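Introduction to Wood Surfaces and Finishes
Handout for Unit 5: Film Finishes on Horizontal Work Surfaces

Scope. Unit 4 dealt with surface preparation. The present unit covers the choice of a clear finish for desks, benches and tables, and the way such a finish wears in use. Stains and dyes are treated separately.

Required reading: the Cleswood bench notes, first part. The appendix on spray equipment may be skipped. 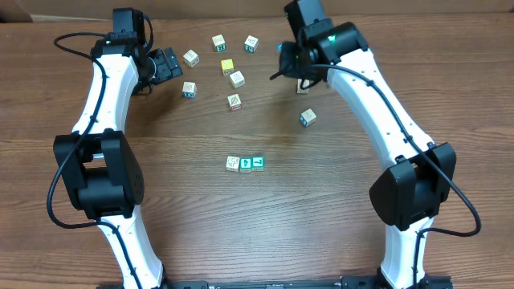 CLESWOOD, August

1. Penetrating and film finishes
A penetrating finish, such as a thin oil, cures mostly inside the upper wood cells. A film finish cures mostly on top of them. Many products do both, and the first coat of a varnish on bare wood behaves partly like an oil. The distinction matters most at repair. An oiled surface can be sanded and re-oiled in one spot, while a varnished surface usually shows the edge of the patch.

2. Grain and reflected light
Clear finishes darken wood by reducing scatter at the surface. The effect is strongest on end grain and weakest on straight, dense grain. Gloss and color should be judged separately — a flat varnish can darken a board as much as a glossy one. Inspect under low side light, with the lamp parallel to the grain and then across it.

3. Sanding between coats
The Manolakis schedule, used in this course, stops at 800 grit. Finer paper leaves too little scratch for the next coat of oil varnish to grip. Remove all dust before recoating. Silicone polish must not be used anywhere in the shop.
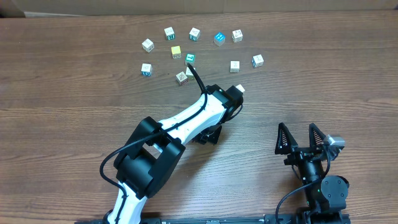

4. Wear
Wear on a horizontal surface is uneven. The front edge loses its film first, followed by the areas where objects are slid. Small hard objects with square corners produce short, deep scratches. Grit carried under a flat base produces long, shallow ones. Record the two types separately on the Zasitier sheet.

5. Moisture
No clear finish stops water vapor completely. Coat both faces of a solid top equally, or the board will cup as humidity changes. White rings are usually moisture held in the film; black rings are usually iron stain in the wood and call for stripping.

Exercise
Prepare 5 sample boards from the same plank. Leave one bare and finish the others with the Mirari test varnishes, one product per board. Label the back of each board before the first coat. Boards are due Friday, with the wear sheet attached.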